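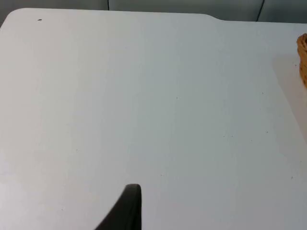

Marisa De Luca signale que les auréoles de calcaire reviennent sur son plan clair malgré un rinçage quotidien. Le rinçage seul ne suffit pas - l'eau du robinet redépose du tartre en s'évaporant.

Dosage : 5 g d'acide citrique pour 245 ml d'eau tiède. Appliquer au chiffon microfibre, laisser agir presque 3 minutes, rincer, essuyer à sec.

Exclure marbre, travertin et pierre calcaire. Sur stratifié, éviter les joints et les chants.

Renouveler deux fois par mois si l'eau est dure. Solution à préparer le jour même.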